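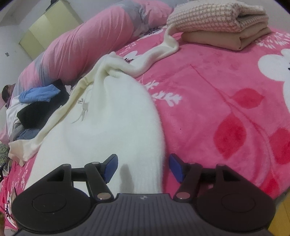
Blue pads closing on the white fleece, cream knit throw lying over part of it. Bedding set, hand-held unit.

March, notebook, Clivcombe bench

Start 9.15. Bedding again today, and I'm really pleased with how it went! The plan was to put the blue pads up against the old black ones on the same hand-held gripper, same bed, same blankets, and see whether the softer face is worth the bother of changing over. Short version: yes, for anything fluffy.

Setup as before. Holub hand unit, wrist camera at 3 ms exposure, logging through the Sevix box. Matúš had already moved the finger stops in so the pads meet square (they were toeing in at the tips last time and pinching a line instead of a patch). Spring preload left alone. Lens wiped before each run, as I forgot last week and lost a morning to a smear.

Blue pads, 40 grasps on the white fleece. Lovely. The fold bulges up between the fingers as you close and you can feel the pads bite before the trigger is half in. Lifted clean on nearly all of them. The misses were all shallow, my fault for coming in too high, and going lower fixed it straight away.

Black pads, same count. Much more sliding. You close, it looks fine, you lift and the pile just combs out through the fingers. Vilém had a go in case it was my wrist and got the same thing, with more swearing.

Knit throw is harder with either set. It lies over the fleece, so if you aim anywhere near the overlap you risk picking up both layers. Blue pads are almost too good at this! I'd like to try a narrower pad, or the same one trimmed at the front, and come in from the side where the throw is on its own. The twisted strand at the top is tempting to grab, but it pulls the knit out of shape, so leave it be.

Camera notes. White fleece on the bright pink cover separates very nicely, even with auto white balance off. Less happy about the prints: the white sprigs on the cover and the little bird-and-branch print on the blanket both throw up stray corners in the tracker. Turned the corner threshold up from 400 to 990 and most of the rubbish went away, but then it lost the plain part of the fleece for a moment on fast moves. Somewhere in between, will sweep it properly.

The gripper's own shadow falls on the fleece just in front of the base plate. Vilém thinks we should mask that strip. I'd keep it, it might be a handy cue for height. To argue over tea.

To do:
Trim one pair of blue pads and rerun on the throw
Ask Skerkham for another sheet of the blue stuff before we cut this one up
Threshold sweep on today's log
Try the folded checked blanket, edge first
Matúš to check the left pivot pins, slight click when opening

Stopped 16.40, unit on charge.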